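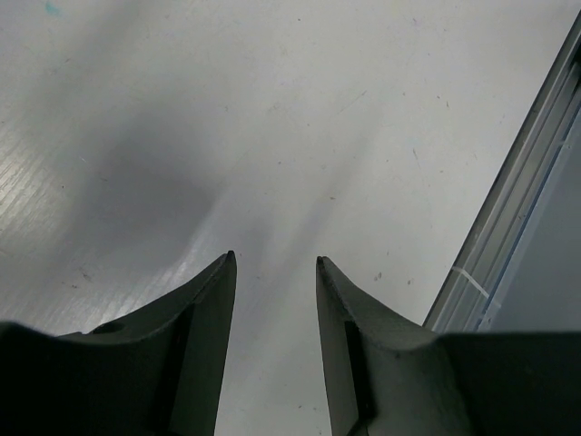
Skarnance Doppelarm-Set – Finger spitz oder breit für Textilien?

Frage von plerov_60
Hallo zusammen, überlege mir das zweiarmige Set von Skarnance zu holen, Tischversion mit Alu-Schiene. Soll Socken und kleine Tücher sortieren, nix Schweres. Standardmäßig sind wohl die spitzen Finger dabei. Taugen die für Stoff oder gleich die breiten von Custix mitbestellen? Kosten 54 Euro das Paar. Und wie siehts mit den Kabeln aus – stören die?

3 Antworten

Sylvain Lemaire
Haben das Set seit September. Spitze Finger gehen bei Socken gut, wenn der Stoff flach liegt und du leicht schräg von oben kommst. Dünne Tücher: eher mühsam, da rutscht gern mal was weg. Würde erst mal ohne Custix anfangen, nachbestellen kann man immer.

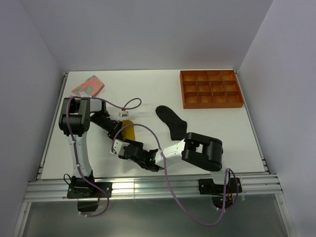 Unser Aufbau: beide Arme auf der Schiene, Socke, Tuch und Sortierkasten

Kabel – ja, nervt. Laufen in Schlaufen über die Arme, genug Reserve lassen sonst ziehts beim Ausstrecken. Einrichten hat bei mir 60 Minuten gedauert, Kalibrieren nochmal 30. Anleitung ist nur auf englisch und das Kapitel zum zweiten Arm fehlt fast ganz, musste beim Suport nachfragen. Antwort kam aber am selben Tag.

gast_tedesco
kauf die breiten, fertig

mika_r
Kommt drauf an was du für Stoffe hast. Frotee geht mit allem. Bei glattem Zeug hab ich dünnes Gummi auf die Spitzen geklebt, hält so zwei Wochen dann muss neues drauf. Achte auch drauf das sich die Arme in der Mitte nicht ins Gehege kommen, Abstand auf der Schiene lieber größer wählen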